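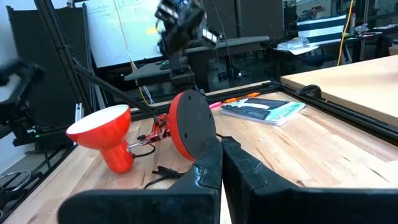

September, nach zehn Uhr abends. Das Angebot von Leiva liegt seit heute Mittag auf meinem Küchentisch, und ich habe es jetzt dreimal gelesen, ohne dass es besser geworden wäre. 33 000 Euro für zwei Arme samt Greifern, Montage extra, Schulung extra, und die Wartung steht auf einem eigenen Blatt, das man leicht überblättert. Bei uns in Lositz sollen sie irgendwann zurückgeschickte Kleingeräte sortieren, so der Plan. Dafür müssten sie mit Sachen zurechtkommen, die daliegen wie diese rote Schreibtischlampe: umgekippt, der Fuß auf der Kante, das Kabel halb im Weg. Im Prospekt von Leiva gibt es nur Würfel und Kartons. Ich habe am Rand notiert: »Kabel?« Eine Antwort darauf finde ich auf keiner der Seiten.

Renata will kaufen. Sie hat mir nach dem Mittagessen vorgerechnet, dass sich das Paar in 13 Monaten trägt, und die Rechnung war sauber, bis auf die Annahme ganz oben. Dort steht eine Stückzahl pro Schicht, die aus einem Gespräch mit dem Vertrieb stammt. Wenn ich diese Zahl halbiere, sind wir bei über zwei Jahren, und da ist noch kein Greiferfinger verschlissen. Ich habe ihr das gesagt. Sie hat genickt und gefragt, welche Zahl ich denn hätte. Ich habe keine.

Das ärgert mich mehr als das ganze Angebot. 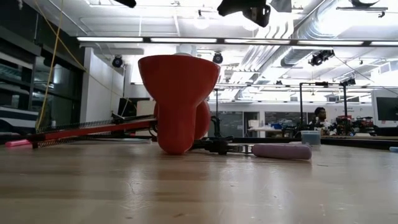 Außerdem fehlt mir in der Aufstellung alles, was keine Artikelnummer hat. Wer räumt den Tisch um, wenn die nächste Palette anders aussieht? Wer sitzt daneben und greift ein? Bei der Etikettieranlage hieß es auch, die laufe allein, und dann stand ein halbes Jahr lang jemand davor und zog Streifen aus der Walze. Diese Stunden sind nie in einer Kostenstelle gelandet, sie waren eben weg. Wenn ich morgen überhaupt etwas durchsetze, dann eine Zeile »Betreuung« mit einem ehrlichen Betrag darin.

Die Mietvariante kommt von Trastora. 605 Euro im Monat und Arm, Mindestlaufzeit ein Jahr, Rückgabe »in vertragsgemäßem Zustand«. Was das bei einem Greifer heißt, wollte der Mann am Telefon nicht so genau sagen. Er sagte »normale Gebrauchsspuren« und danach ziemlich schnell etwas über das Softwarepaket. Ich habe mir eine Liste gemacht, was ich schriftlich haben will:

Verschleißteile, mit Preis und Lieferzeit
wem die aufgezeichneten Daten gehören
ob der Tischrahmen enthalten ist oder ob wir den selbst bauen
Stellfläche mit Armen in voller Reichweite
Kündigung, wenn die Halle in Cellelthorpe doch früher kommt

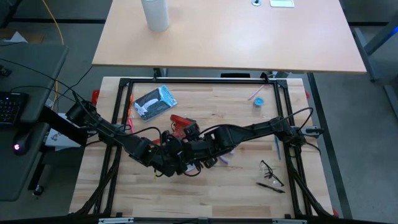 Foto: Renata Navarrete

Zwei Arme an einem Tisch heißt auch, dass beide irgendwann am selben Punkt sein wollen. Hier treffen sich die Greifer in der Mitte, und ich kann auf dem Foto nicht einmal sagen, welcher der beiden das rote Ding hat, falls es überhaupt einer hat. Ringsum liegen Stifte und eine Schutzbrille. So wird es bei uns auch aussehen, da mache ich mir nichts vor. Die Frage ist, ob ich für den zweiten Arm dasselbe zahle wie für den ersten und dafür nur einen bekomme, der öfter warten muss. Leiva gibt auf das Paar fünf Prozent Nachlass. Über einen einzelnen Arm mit späterer Erweiterung steht da nichts, also frage ich.

Renata meint, mit einem Arm brauchten wir gar nicht anzufangen: Festhalten und Abziehen, dafür nimmt man nun mal beide Hände. Da hat sie wohl recht. Ich habe beim Abendessen versucht, mit der linken Hand auf dem Rücken ein Ladekabel aus seinem Drahtbinder zu lösen, und es nach einer Weile gelassen.

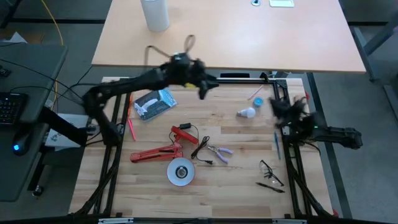
Mein Vorschlag für morgen also: mieten, beide Arme, das Mindestjahr, und eine eigene Kiste mit unserem Zeug mitbringen, bevor irgendwer unterschreibt. Keine ausgesuchten Stücke. Ich gehe früh ans Regal und nehme, was oben liegt. Wenn Trastora oder Leiva das an einem Vormittag vorführen wollen, komme ich mit Stoppuhr und Strichliste, dann haben Renata und ich wenigstens dieselbe Zahl in der Rechnung. Wollen sie es nicht, ist das auch eine Auskunft.

Im Budget habe ich vorläufig die zwölf Monatsraten für beide eingetragen, 14 520 Euro, dazu die Betreuung noch ohne Betrag, gelb markiert. Die Halle habe ich weggelassen. Über Cellelthorpe reden wir seit dem Frühjahr, und bisher gibt es davon einen Grundriss und sehr viele Mails.

Kurz vor Mitternacht noch gemerkt: Im Angebot von Leiva steht die Bindefrist im Kleingedruckten auf der letzten Seite. Ende des Monats. Morgen als Erstes anrufen und um Verlängerung bitten, am besten bevor Renata im Büro ist.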